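Equipment Planning: Second Two-Arm Cell at Jitholm

The equipment request for the coming budget year includes a second two-arm cell. Departments that expect to use it should read the cost notes before submitting hours. The request closes in December and line items can't be added after that.

The existing cell was bought as a package: two arms, two grippers, mounting plates and cabling. Trokine supplied the arms and Drilwood built the table. The package price hid several costs that we later paid separately, so the new request lists everything by line.

Arms and grippers. These remain the largest item. Lead time quoted by Trokine is longer than last year, and the quote is held only until the end of the request period. We are asking for the same arm model so that spare joints and control software can be shared between cells. A different model would lower the purchase price but would require its own spares.

Gripper fingers. Finger pads are treated as consumables from now on. A set costs 445 dollars. Two sets per cell are budgeted for the year, plus one on the shelf. Current work is pick and place on small rounded objects, mainly fruit and tennis balls, and pad condition matters more on those than on flat-sided parts.

Table surface. The working surface is brown paper with a grid of blue painter's tape. Paper and tape together are budgeted at 200 dollars for the year. A printed mat was priced at several times that figure and was dropped from the request. Users may re-lay the tape when they change tasks, but should leave enough time in their booking to do it.

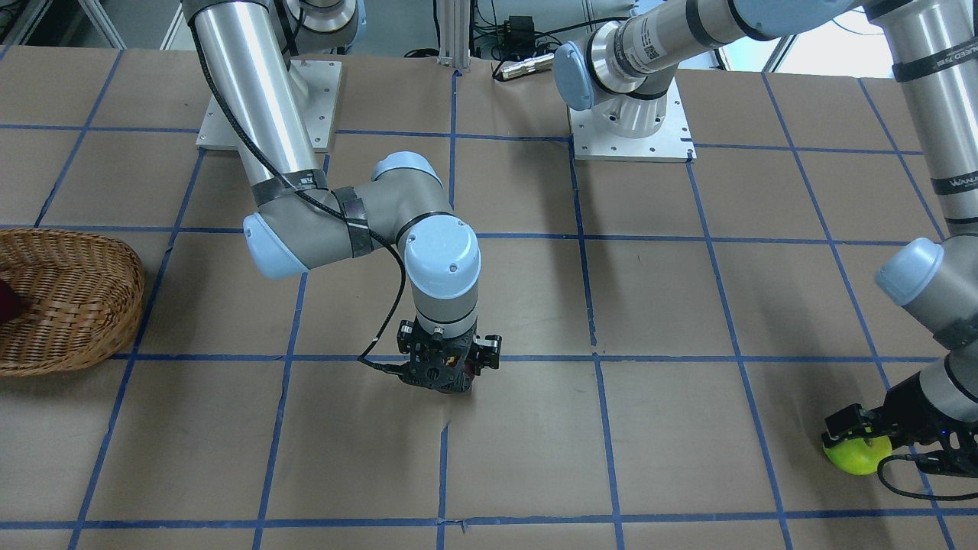 Bhardwaj asked whether a second cell was needed at all, or whether the present one could be booked in two shifts for another year. The point was that an evening shift costs only operator time, while a new cell brings a service contract, floor space and its own spares whether it is busy or idle. The request now carries a two-shift option as the fallback. It will be costed in full and submitted on the same form.

Cabling and cable management. The first cell went over on this line. External cables have to follow the arm through its full reach with enough slack at the wrist, and straps need to be checked when a task changes. The new request sets aside 3,206 dollars for cables, straps, connectors and a spare power supply. Please do not order these items on department cards - they will be bought centrally.

Objects and containers. Baskets, balls, produce and similar task items come out of each user's own budget. Produce should be bought in the week it is used. 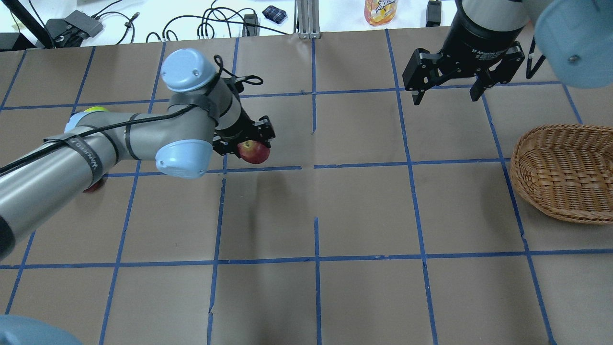

Right gripper open, left gripper holding an apple, basket on the grid.

Service and floor space. The service contract covers both cells at a single rate if they are signed together. If the second cell is deferred, the existing contract renews at its present rate with no change in response time. Floor space next to the current cell is held for the project until a decision is made. Power at that location is adequate for one more cell, but the network drop has to be moved and facilities will bill for it as a separate job.

Estimated hours should be sent to the equipment desk on the standard form, split by day and evening use. Departments that do not reply will be entered at last year's hours.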